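Walking to Dawber and back (and what I ate)

May 7, 2023 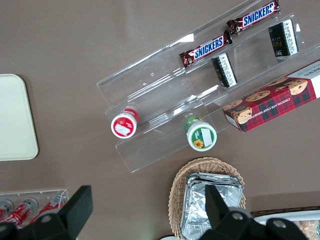
Snickers on the top shelf. My weakness.

Right, quick one as I've got washing to get in and it's clouding over.

Finally did the Dawber path. Been saying I would for 2 years. Got the early bus out to Venamlow, sat behind a man with a very wet dog, got off a stop too soon. Good start.

The first bit is all lane. Dull, hedges, one tractor. Then you go over the stile by the chapel and it opens right up and you can see clear across to Warkar hill. Lovely. Windy though – I had my hood up the whole way along the ridge and still got earache.

Boots: not good. I bought them in the sale and thought they'd give a bit by now. They have not. Left heel went before the first gate. Plasters in the other bag, obviously, the one at home on the chair.

Food. I always pack wrong. Last June I took a whole quiche to Clomska and carried most of it back again. This time one cheese roll, an apple and a chocolate bar, and the bar was gone by the chapel. Should of taken two. Something sweet every hour or so is what keeps me going, I don't care what the magazines say about nuts and seeds. Nuts make me thirsty.

The top is 528 metres according to the sign, felt like 2000. There's a cairn and a bench with no back. Sat there till my legs went cold. Met a couple coming up the other way who said the lower path was flooded for 100 yards past the footbridge, so I went back the way I came. Bit of a shame, I wanted to see the old mill.

Brenda Hollis left a comment on my last post asking if it's ok for bad knees. Brenda – going up, yes. Coming down is steep and teh stones are loose, so take poles. There's a handrail by the steps but it stops halfway, no idea why.

Missed the bus by a minute. Next one was an hour. Sat in the shelter with one boot off and read the timetable.

Will go again when it's dried out and do the mill side. New socks first. Rain's started, got to run.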